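Speaker notes – "Washing less, wearing longer"
Talk for the neighborhood library evening, 2024-06-22
Length: 40 minutes, then questions

Before starting. Check the microphone. Put the samples on the side table, the wool sweater on top. Water glass on the left, because last time I hit it with my hand. Speak slowly. When I am nervous I become fast and my English gets worse.

Slide 1. Title
Good evening and thank you for coming on such a warm day. My name is not so easy, so you can say simply Dambrauskienė, or only the first half of it. I worked many years in the textile repair shop Lornier, and what I know about washing I know mostly from the clothes that came to us already damaged. Tonight I will talk about how to wash clothes so they live longer. There is no chemistry exam at the end.
(Wait for people to sit. Those who come late use the door at the back.)

Slide 2. What came over our counter
At Lornier we kept a notebook. For one winter I wrote down each piece that was brought in and what was wrong with it. When I reached 500 pieces I stopped, and I sorted them on paper. I expected holes and broken zippers. These we had, of course. But 70 of the pieces had nothing torn at all. They were shrunk, or faded, or stiff like cardboard, and for most of these a repair shop can do very little.
Show the sweater now. Let the first row touch it. This was a size for a grown man.

Slide 3. Do we need to wash it?
Ask the room: who washes jeans after one day? Don't comment on the hands, just look friendly.
My own rule is simple. What touches the skin under the arms or on the feet is washed after each wearing. A sweater over a shirt can hang one night by an open window and be worn again. Jeans can wait. A small spot can be treated alone, with a damp cloth and a little soap, and then the rest of the garment stays in peace.
If somebody asks about sport clothes: yes, wash them, and the same day if possible.

Slide 4. Reading the label
The little tub with a number in it is the highest temperature, it is not an order. Many people read it as an order. If it says 40, you may wash at 30 and very often you should.
One line under the tub means a gentler program. Two lines mean more gentle still. A hand in the tub means by hand. The circle is for the cleaner, and the letter inside is his business and not ours.
(Pause. People like to photograph this slide.)

Slide 5. How full is the drum
I think this is the part where most damage is done. When the drum is too full, clothes rub on each other and the soap does not rinse out. When it is nearly empty, a heavy towel can beat a thin blouse for one hour. Put your flat hand on top of the dry laundry. If the hand goes in easily, it is good.
Close zippers, open buttons. Buttons closed will pull on the thread, and then you come to see me again.

Slide 6. Soap
Use less than you think. In Flultau, where I grew up, the water is hard and my mother used a full cup. When I moved here I continued with the full cup for years, and my towels were always a little slippery when wet. The water here is soft. Read the table on the package and look on the town's web page for the hardness.
Fabric softener – I would leave it away for towels and for anything made for sport. It stays in the fibers and then they take up less water.
Drink something here.

Slide 7. Drying
Shake each piece once, hard, before hanging. Hang shirts from the bottom, T-shirts folded over the line at the underarm, sweaters flat on a towel. Dark things are turned inside out if there is sun. In July I hang mine only in the morning and take them in before lunch.
If you own a dryer, take the clothes out while the seams are still slightly damp.

Slide 8. Sorting small things
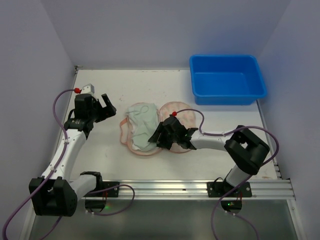
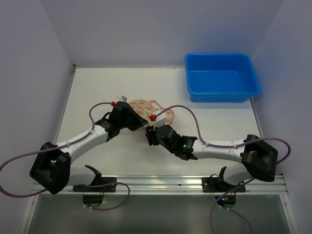 Small pieces are the ones which people sort the least, and I understand it, they are many and we are tired. The usual advice is only "white and colored", but I ask you to think in three steps: color, weight, and what has loops or straps. Pale colors such as the mint green and the pink in the first picture can share one wash, as long as nothing dark or new goes in with them. A strap-like loop like the pink one there can catch on a hook or on a zipper, so such a piece goes in a net bag. For something with a pattern, as the peach fabric with the little orange-red shapes in the second one, I turn the printed side in, and I don't leave it crumpled in the basket until the next day, for creases can become hard to remove. A net bag costs very little and it lasts for years. Mine is from the market at Gultunis and I repaired it only once.

Slide 9. Stains, very short
Blood: cold water, never warm. Grease: dish soap on the dry fabric, wait, then wash. Grass: a little alcohol, but try it first on the inside of the hem. Red wine: dab it, don't rub, and please no salt on wool.
If time is short, skip to blood and grease only.

Slide 10. Questions
Leave this slide on. The label chart is printed and lies by the door, 2 pages each. Repeat every question in the microphone before I answer it. If I don't know, say so and write it down.
Take the sweater home again!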